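Damp in the House: Finding It, Drying It Out and Keeping It Away

Last updated 23rd October

Most damp in ordinary houses comes from one of three places: water getting in from outside, water leaking from a pipe or a seal, and water we put into the air ourselves by cooking, washing and breathing. The cure is different for each, so work out which one you have before spending any money. A dehumidifier will run all winter behind a cracked gutter and the wall will be as bad in spring as it was in autumn.

Start outside

Walk round the house while it is raining. Take an umbrella and look up. Gutters that drip at a joint, downpipes with a green streak behind them and water running down the face of the brickwork are all easy to see in wet weather and hard to see in dry. Make a note of where each one is and go indoors to look at the same bit of wall.

Clear the gutters once the leaves are down, usually by the start of December. Scoop towards you with a trowel and put the muck in a bucket hung from the ladder. Don't push it along to the downpipe. Have someone hold the foot of the ladder, and don't lean out sideways. If you can't reach, move the ladder.

Check the ground level against the wall. Soil, gravel or paving should be at least 150 mm below the damp-proof course. Ours was buried at the back where a previous owner had laid a patio over an older one, and the kitchen skirting had gone soft along the whole run. Digging out a narrow trench and filling it with clean shingle did most of the work.

Air bricks should be open. Clean them with an old bottle brush and a vacuum nozzle. Don't block them in winter to stop draughts. If the floor above feels cold, lay a thicker underlay and leave the bricks alone.

The foil test

To tell whether a patch is coming through the wall or settling on it from the room, dry the surface with a hairdryer on a low setting and tape a square of kitchen foil over it, sealing all four edges. Leave it for two days. Moisture on the room side of the foil points to condensation. Moisture on the wall side points to water in the wall. If both sides are wet you may well have both problems, and the wall should be dealt with first.

The tape will not stick to flaking paint. Scrape that off beforehand.

Meters and detectors

A cheap humidity gauge is worth having. Put it on an inside wall, away from the window and the radiator, and read it at the same time each day. Somewhere between 40 and 60 per cent is comfortable. If it sits above 70 for days on end, mould will follow.

A pin meter, the kind with two sharp prongs, is made for timber. It gives a fair reading on skirting boards and joists and a misleading one on plaster, where salts left by old damp can send the number up on a wall that has been dry for years. Use it to compare one spot with another. Take a reading from a part of the wall you know is sound, then work towards the patch and see where the figures begin to climb. 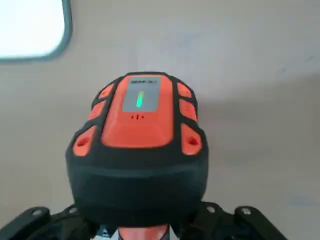
A handheld unit in a thick black rubber housing, with the light showing green.

Whichever instruments you keep in the house, store them together in a dry drawer and take the batteries out of anything used less than once a month. A leaking battery will ruin a good meter. Write the date of the last battery change on a strip of masking tape and stick it to the back. Read the booklet to find out what the lights mean on your own model, as makers do not agree on them, and keep the booklet in the same drawer.

If you dry washing in a room with a gas boiler or a stove, fit a carbon monoxide alarm and test it weekly. Never cover or tape up a vent that serves a fuel-burning appliance, however cold the draught. No amount of damp is worth that risk.

Leaks inside

To check for a hidden leak on a metered supply, turn off every tap, make sure no machine is running, and read the water meter last thing at night. Read it again in the morning before anyone flushes. If the figure has moved, water is going somewhere. Close the indoor stopcock and repeat the test. If the meter still moves, the leak is on the pipe between the meter and the house. If it stops, look indoors.

Toilets are the usual culprit. Put a few drops of food colouring in the cistern and leave it for half an hour. Colour in the pan means the valve is letting by.

Look under the bath with a torch while somebody runs the shower. Run it against the tiles for five minutes and then straight down the plughole for five. A drip in the first case is a sealant or grout problem, and in the second it is the waste.

Renewing bath sealant

Fill the bath with cold water before you start, so that it is sitting at its lowest, and leave it full until the new sealant has cured. Cut out every scrap of the old bead with a plastic scraper. New silicone does not bond to old silicone, and most failed jobs are down to this. Wipe the joint with methylated spirit on kitchen paper, open a window, and let it dry.

Run masking tape along both sides of the joint. Lay the bead in one steady pass, smooth it with a finger dipped in weak washing-up liquid, and pull the tape away at once while it is still soft. Leave it overnight. The tube will say it is ready sooner than that — give it the night anyway.

Condensation

Put lids on pans. Run the extractor before the shower goes on and leave it going for 20 minutes after. Keep the bathroom door shut while you do it. To test an extractor, hold a single sheet of toilet paper against the grille. It should stay there by itself. If it drops, switch the fan off at the isolator and clean the grille and blades, which will be furred with dust.

Pull furniture a hand's width away from outside walls, wardrobes especially. Clothes packed tight against the back of a wardrobe on a north wall will smell by Christmas.

Low, steady heat is better than short bursts. A room left cold all week and then heated on Saturday will stream with water, as the warm air meets walls that have had no chance to catch up.

Wipe the bedroom windows each morning with a window vac or a squeegee and tip the water down the sink. It is dull work, but it takes a surprising amount of water out of the room. I kept a tally one winter: 153 ml from the front bedroom window on the worst morning and 211 ml from the back, where two people sleep.

Drying washing indoors

Choose one room, shut its door and open its window a little. Spread the clothes out so that air can pass between them, and use an extra spin in the machine first. A dehumidifier set near the airer, with the window closed, does the job faster. Empty the tank before you go to bed and wash it with warm soapy water every week or so. The filter wants a vacuum at the same time.

Mould

Small patches can be cleaned at home. Wear rubber gloves, goggles and a mask, and open the window with the door closed. Don't brush mould dry, as it scatters the spores. Wipe with a cloth wrung out in water and a little washing-up liquid, throw the cloth away, and dry the wall with another. For stained grout use a shop-bought mould remover according to its label, and never mix it with any other cleaner. Bleach with an acid descaler gives off a poisonous gas.

Painting over mould does not work. Clean it, let the wall dry for at least 7 days, and then use a stain block if the mark still shows. Large areas, or mould that comes back in a month, need a proper look from a surveyor who isn't selling a treatment.

Musty cupboards

Empty the cupboard and wash it down with warm water and a splash of white vinegar. Leave the doors open until the wood feels dry to the back of your hand. A saucer of bicarbonate of soda on the bottom shelf takes up the last of the smell. Change it when it cakes.

Leather shoes and bags should be wiped, dried away from heat and stuffed with plain paper before they go back. Newspaper will do for dark linings, but the ink comes off on pale ones.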